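We use cookies to remember your newsletter choice. Accept | Manage

I've always thought a good rule for robot cells is one your grandmother would nod at: sweep up before you start. 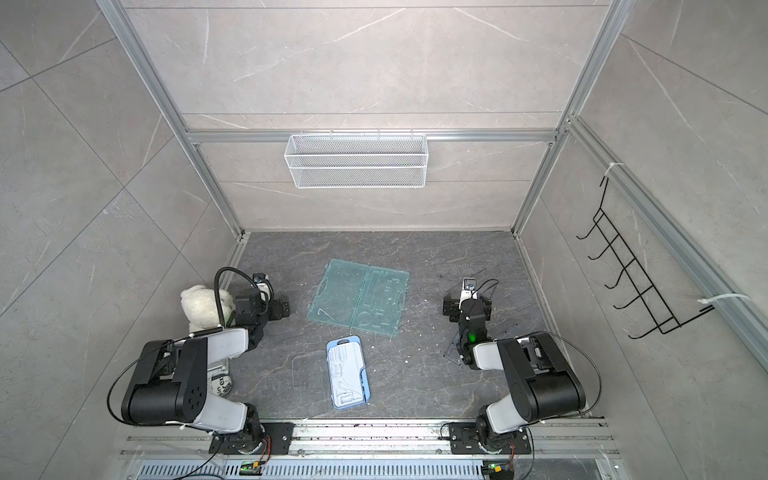

DRASAU, September. Crumbs on the floor around an open case are a small thing, I know, but small things end up in the grippers (ask Leena Lahtinen!), and our standard gives housekeeping one line in 91 pages.

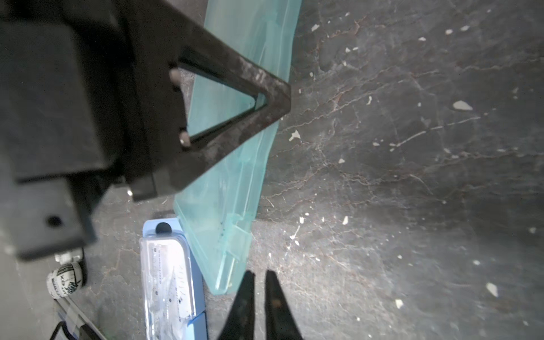 I'd happily trade a whole chapter on paperwork for a page on brooms, and I've told Stuart Hebden so.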